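Home Visits Food Odds and Ends Contact

Friday at the Dralummont open day
By Orla Sheehan, November

I got to Dralummont just after the doors opened and there was already a line for coffee, so I skipped it and went straight to the home care rooms. Two rooms, one hallway, and a whole lot of people who like talking about floors. My kind of morning!

Deirdre Fahy was running the tile room. She had everyone try cleaning the old way first -- no mop, no gadget, just get down there. I asked what you do when you're out of cloths and she said paper is fine for small spots, as long as you keep it balled up tight and put your free hand flat so you don't end up on your elbows. (My knees had opinions.) She's also very firm about working toward the baseboard and wiping that too, and I never do.

One hand down flat, the other going with the crumpled paper on those big cream tiles:
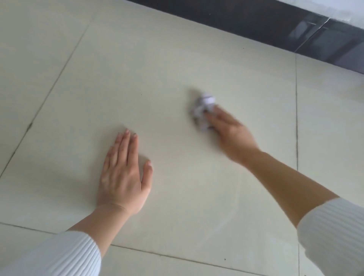 The hallway and the Zolletti stand

Fergal Nic Aodha had 8 grout samples laid out and let us scratch at them with a key. I liked the darkest one, which Deirdre says is cheating. Then I finally got my coffee, and a bun from the Zolletti stand -- go for the almond. They shut at four.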